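Home | Visits | Stationery | Notebooks | About | Contact

A morning at the Cevard open day

Posted December 2022

14 comments | 58 shares

I have wanted to see inside the Cevard building ever since I bought my first box of their seconds, and last month I finally got my name on the list. They open to the public twice a year, in February and again before the Christmas rush, and the spots go fast. I took the early bus with a thermos of tea and a pencil case that was frankly far too full for a place that was going to sell me more pens!

If you don't know Cevard, they're a stationery wholesaler on the edge of the industrial estate, behind the tile showroom and the place that does trailer hire. You'd drive straight past it. Most of what comes through goes out again to schools, offices and little newsagents, but they also do their own sorting and bagging, and they run a testing room where anybody on the tour can sit down and scribble. That was the bit I was really there for (well, that and the seconds bins).

We started in the receiving bay, which was cold enough that I kept my scarf on. Pallets everywhere, paper mostly, and that lovely dry cardboard smell. Our guide explained how the cartons get checked against the paperwork before anything is shelved, and showed us a carton of exercise books that had been squashed at one corner. Those don't get thrown out. The crushed ones are pulled and go to a bin for community groups, and the rest get wrapped again. I was so pleased to hear that, because I've always wondered.

Then up the metal stairs to the paper floor. I could have spent the whole day up there. They stock the Poulain notebooks, the ones with the cloth spine and the slightly creamy pages, and there was a whole bay of colours I'd never seen in a shop. A mustard! A sort of wet-slate grey! Our guide let us handle the sample copies and pointed out how the thread runs through the fold. I asked if the mustard would be coming to retail and the answer was a very diplomatic "we'll see", so I have my fingers crossed.

The guillotine was going when we came through and everybody stopped talking to watch it. It takes a stack as thick as a phone book and goes through it in one go with a noise like a heavy door. They were trimming offcuts down into memo blocks, 1,000 sheets to a carton, and we were each handed a block to take home. Mine is pale green and I've already used a good chunk of it on shopping lists.

After that we had a cup of tea in the lunch room, with a very decent lemon slice, and then it was on to the testing room.

I'd pictured something like a laboratory, but it's more like an art classroom, bright and a bit scruffy, with pale tables and people leaning over them chatting. There's scrap paper at every seat. You pick up whatever takes your fancy, try it, put it down, reach for the next one. By the time our group had settled in, the colours were lying about at every angle and I was in heaven. I'm a pastel person and always have been. Give me a soft lavender or a peach over that screaming yellow any day of the week, and I was thrilled to see how many of the softer shades are around now.

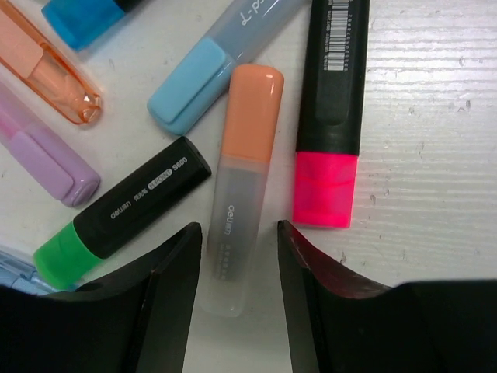
Can you still read printed text properly under a pastel highlighter?

Usually it's easier to read than under a fluorescent one, as the ink is paler and there's more contrast left between the colour and the black print. The trade-off is that a very light shade can be hard to spot when you're flipping back through the pages, so try it on the paper you'll be using before you buy a whole set.

I tested this for myself with a page of old catalogue text, then my own handwriting in gel pen, which is where things get messy. Fresh gel ink and highlighter are not friends. I waited and tried again, going over each line once with a light hand, and it was much better, though I still got a little grey drag on the tip from one very wet signature. The trick they taught us is to run the tip along clean scrap until the colour comes clear again. I've been a highlighter user since primary school and had never thought to do it!

The other thing I learned was to pay attention to the barrel. I'm a big fan of the see-through kind, because you can get some idea of what's going on inside before you grab it for an exam or a long meeting. Solid barrels look smart in a pen cup but you do find out the hard way. The lady beside me was firmly on the other side and said she likes her desk to match, and we had a very friendly argument about it across the scrap paper.

We also got on to storage. I keep mine lying flat in a shallow drawer, which got nods from the guide. Fineliners too. Caps on until you hear the click, every time, and don't leave them on the windowsill in summer. I've lost a whole set to a car glovebox in January and I'm still cross with myself.

I'd have liked longer in there. The session was capped so the next group could come in, and I was only halfway through the blues. If they're reading this, please consider letting people book a double!

Downstairs again for the shop, which is a cleared corner of the warehouse with trestle tables and a card machine that needed a bit of encouragement. Seconds are sold by the handful. There was a Tellavura sketch pad with the cover printed upside down, perfectly good inside, and I bought two. The Flesari washi tape was in a big tub, mostly end-of-roll pieces, and I dug through that for a long time looking for the one with the gum leaves on it. Found it right at the bottom. My total came to $58, which is more than I'd told myself I would spend and less than I'd feared.

Some practical bits for anyone thinking of going to the next one:

Tickets are $5 and that includes the tea and the slice.

The tour takes 2 hours, not counting the shop.

Closed shoes are a must, and they will turn you away in sandals.

The stairs to the paper floor are steep, with a handrail on one side only. There is a goods lift but you need to ask ahead of time.

Parking is along the verge. The bus stop is closer to the back gate, so look for the blue sign and walk in that way.

Bring your own bag, and bring a page of your own handwriting if you want to test properly. I wish I'd had more of mine with me.

Kids are welcome on the tour but the guillotine area has a line painted on the floor, and the staff are strict about it, as they should be.

I came home with sore feet, ink on the side of my hand and a notebook I had absolutely no need for. The whole crew were so generous with their time, and it was lovely to spend a morning with people who care about paper weight and cap clicks as much as I do. The February list opens in the new year and I'll be putting my name down again, mostly for the blues.

Share this post | 58 shares | 14 comments

Previous: Re-covering my old desk diary | Next: Mending a split pencil roll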